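The Pekel Method

A short story by Intan Chin

2021-09-29

My sister paid 400 pounds to be told to throw out her colander.

To be fair to the Pekel people, she had two colanders. Her welcome booklet said that no kitchen needed a second of anything that drains, and Lorna, who had been divorced since March and was in a mood to be told things, put the blue one in a bag by the front door. The blue one was Mum's. I took it out of the bag while she was on the phone and put it in my car.

The course ran for 18 days. You did a drawer, then a cupboard, then a room, and each evening you wrote down what had left the house and how you felt about it. Lorna felt lighter. She felt lighter after the drawer, which had contained batteries and takeaway menus, and lighter again after the cupboard under the stairs. I asked what she would feel after the loft and she said I was being defensive, and had I looked at my own loft lately.

I had not. I have a perfectly good system for the loft, which is that I don't go up there.

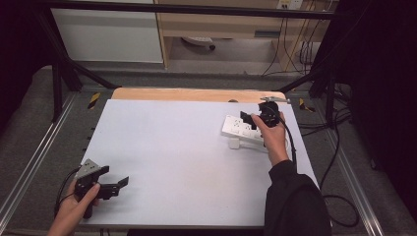
Power strip on a white table.

The man from Pekel came on the fourth day. He was younger than I wanted him to be, and he took his shoes off at the door without being asked, so I couldn't hold that against him. He stood in the middle of Lorna's living room with a clipboard and said that the average household in Kevside owned 3000 things it didn't need.

"Who counted?" I said.

He smiled at me. It was the kind of smile you get from a dentist.

"It's more of a guiding figure," he said.

"So it was a guess."

Lorna told me to go and put the kettle on. I went, and found that there were now two mugs in the cupboard where there had always been a crowd of them, and that I would not be having tea. I stood there listening to him ask her, very gently, what the piano was for.

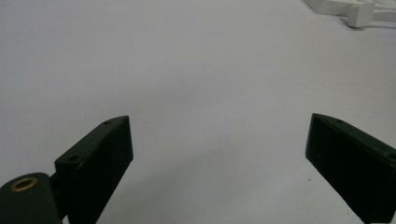
It was for playing, obviously, though I'll admit none of us had played it since Dad. It had come up from Jastness on the back of a coal lorry before either of us was born and it had never once been in tune. One of the low keys stuck if it rained. There were rings on the lid where he used to rest his glass, and Mum had shouted about the rings for so many years that they had become a sort of family photograph.

"It doesn't have to be a decision today," the man said. I could hear him writing something down.

When he'd gone I asked what the booklet had to say about pianos. Lorna said there was a page on large sentimental items. You were meant to sit with the item in a quiet room and thank it, and after that you were meant to ring the collection number on the back cover.

"And who has the collection number?" I said.

"Pekel do. They find them new homes."

"They sell them."

"You don't know that."

I didn't. But Mr Karpenko across the landing had done the whole course the year before, and he was the only other person I knew who had, so I knocked on his door that same evening. His flat was 1405 and it had the same view as Lorna's, the gasworks and a bit of river. I had expected white walls and a single chair. What I found was a hallway so full of boxes that we had to go down it sideways. He moved a stack of newspapers so that I could sit, and then moved another so that he could.

"It's a very good course," he said. "I got rid of everything."

I looked at the boxes.

"And then I was lonely," he said, "so I went to some auctions."
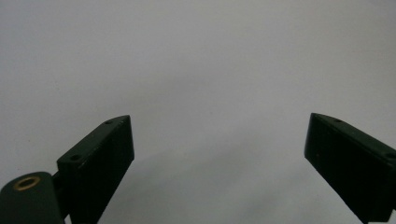
Lorna wouldn't hear of it when I told her. One man slipping back proved nothing, she said, and people went back to smoking as well, and that was hardly the fault of whoever had helped them stop. She said I had been against it from the start and would have been against it if it were free. I said that if it were free I'd have been a good deal less against it. She went into the bedroom and I heard hangers.

We didn't speak for a few days after that, except about the bins.

I did go up into my own loft, as it happens, though I didn't tell her. I went up meaning to bring down one box, so I'd be able to say I had done it and felt nothing. The box was full of school reports, hers and mine, mixed together. In one of hers a teacher had written that Lorna was easily led. In mine, the same teacher, same blue pen, had written that I would argue with a lamp post. I sat on a joist and read the lot. Then I put the lid back on and left the box where it was. I did not feel lighter. My knee hurt.

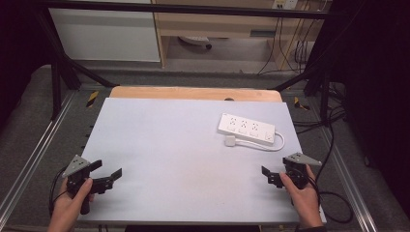 Kevside Library Writing Group

The collection van was due in the morning. I drove over early with a speech ready. It had Karpenko in it, and the dentist smile, and a fairly cutting bit about guiding figures that I had practised at the traffic lights.

Lorna opened the door in her dressing gown. Behind her the living room looked enormous. The rug was gone, and the lamp with the tassels, and the nest of tables that had never properly nested, and I have to say (I didn't say it) that the room was better for losing all three. You could see where the sun came in.

The piano was still against the wall.

"I sat with it," she said. "Like they tell you to."

"And?"

"I felt stupid. So I played it instead. I only know the one tune and half of that's wrong."

"What did you tell the van?"

"I haven't told them anything yet. I thought you could do it. You'd enjoy it."

So I rang the number on the back cover and was put on hold, and while the music went round I wandered into the kitchen and opened the cupboard. There were three mugs. The new one had a chip in the handle and I knew it straight away. It was mine, from years back, and she must have had it out of the bag again.

"Do you still want the drawers done?" I called. "You've paid for them."

"I've done the drawers. I like the drawers."

I said I'd give her the drawers. A woman came on the line and asked how she could help me let go today, and I told her she had better get a pen.

Lorna had started on the tune by then, the left hand very loud.

"And where's Mum's colander?" she shouted over it. "I've been through every bag in this flat."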